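Home | Contents | Previous section | Next section | References

4. Why range hoods get picked last, and what that costs

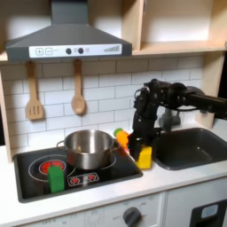 I want to start this section with the thing that bugged me the whole way through our interviews, which was how late the hood shows up in people's plans. Folks who could tell me the drawer pull finish they wanted would shrug when I asked how the air was going to leave the room. The hood goes over the cooktop, sure, and everybody knows what one looks like. Even a toy kitchen gets a sloped canopy with a narrow chimney, like the dark grey one in Figure 4, with a plus button, a minus button and a pair of round black knobs on the strip along the front. So the shape is familiar to everyone, and the part behind the wall is a mystery to nearly all of the people paying for it.

Figure 4. Canopy hood over a cooktop, toy kitchen.

Our sample was 106 households that had finished a kitchen remodel in the two towns, Wastier and Flurport. I did most of the Flurport visits myself and Igor Krajewska did Wastier (she has family there, so she got fed a lot better than I did). We asked people to walk us through their decisions in the order they made them, and to dig out whatever paperwork they still had. Some handed over a neat folder. One man gave me a shoebox with a tile sample in it and a receipt for a lawnmower. We took what we could get!

The order was pretty steady from house to house. Cabinets first, then countertops, then the big appliances, then flooring, with lighting floating around somewhere in the middle. The hood came after all of that in most of the accounts, and in plenty of them it came after the cabinets had already been ordered. That last bit is where the money goes. If your upper cabinets are on a truck and you then find out the duct has to run through one of them, you're going to be cutting a brand-new box or moving the duct, and both of those mean paying a person to come back.

I kept the callback visits as a separate cost wherever the paperwork let me. In Wastier the typical extra bill for a duct change was 200 dollars, and people mostly remembered it as smaller than it was. I don't think they were fibbing. By the time you've written a check for countertops, a bill that size feels like pocket change, and it slides right out of your head. Igor found one couple who had paid it twice, to the same contractor, and only noticed when she laid the invoices side by side on their table. It got a little quiet after that, she told me.

Now, recirculating hoods. These pull air through a filter and push it back into the room, and they came up a lot more than I expected going in. People in the older Flurport row houses chose them to avoid cutting through a brick wall, and I understand that completely, I've lived in one of those houses. But when I asked how often they changed the filter I got a lot of blank looks. A few people didn't know there was one. We can't say much about air quality from interviews and I'm not going to try (Section 6 has the little we did measure), but as a matter of planning it tells you that the buyer and the installer never had the conversation.

Contractors had their own side of this. We talked to 9 of them, and they weren't shy. The complaint I heard most was that the customer picks a hood from a catalog by how it looks and never checks the width against the cooktop. Next was the blower being far too strong for the house, which people buy thinking more has to be better. One fellow who had put in a lot of Hirano units said he now refuses to sign off on the cabinet order until the hood is chosen, and that he's lost jobs over it and doesn't much care. Another one, who mostly fits the cheaper Groltia line, said he'd love to do that but couldn't afford to turn work away in January.

I should say something about how we coded all this, and bless Heike Sauerland for her patience with us. She read the interview notes without knowing which town they came from and marked the point where ventilation was first mentioned. Then I did the same. Where we disagreed, it was nearly always over what counts as a mention. Does "we'll need a vent up there" count if nothing gets ordered for months? Heike said yes and I said no, and we went with her version in the end, so if anything our numbers make people look better prepared than I think they were.

There were exceptions, and I enjoyed those visits a lot. Households where somebody cooked with a wok or did a lot of frying had usually thought about the hood early, sometimes before the cabinets, and they could tell me where the duct went and what it had cost. They'd lived with grease on the ceiling and they weren't going to do it again. Age of the house didn't seem to matter much in that group, and budget didn't either. I'd like to follow up on them with a bigger sample, and 2 of the families have already said we can come back.

Related sections

3. Choosing cabinets: order, delivery and regret
5. Lighting decisions in small kitchens
6. Air measurements before and after remodeling
Appendix B. Interview guide for homeowners
Appendix C. Interview guide for contractors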